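Sorting mixed blocks between two metal bins

Two grey bins, one behind the other, are enough for a small sorting job.
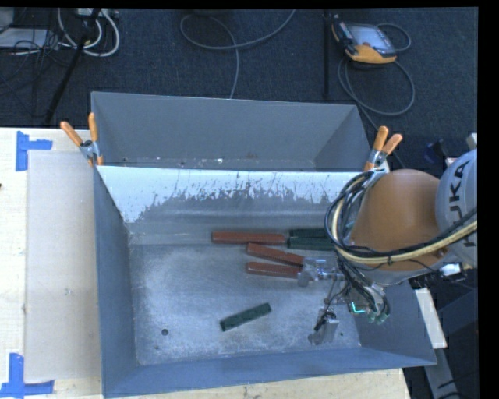 Which colour should be moved first?

Start with whichever colour lies on top or nearest the rim. If all the blocks are flat on the floor of the bin, take red first and leave green where it is.

1. Set the front bin square on the tabletop.
2. Separate blocks that lie side by side before lifting – a narrow gap is sufficient.
3. Lift each block by its long sides and lower it into the rear bin.
4. Check the corners last.

Scratches on the bin floor do not affect the work. Replace a bin after 194 sorts, or sooner if the rim bends.

Cheuk-hei Yeh, Drostesby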